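Ticket 216 - Label printer drops off network
Opened by: Silvia Jireš, Wultumcombe site
Date: August 28, 2019

Printer vanishes from the Lellon queue after every restart. Power cycled it, no change. Other devices on the same switch are fine.

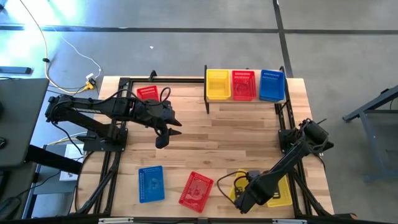

Attachment 1: baskets on the shelf, yellow, red and blue

V. Zakharchenko: Address was clashing with a scanner. Set it to fixed, ending 100 - please print 3 test labels.

S. Jireš: All printed. Restarted twice, still in the queue.

Status: closed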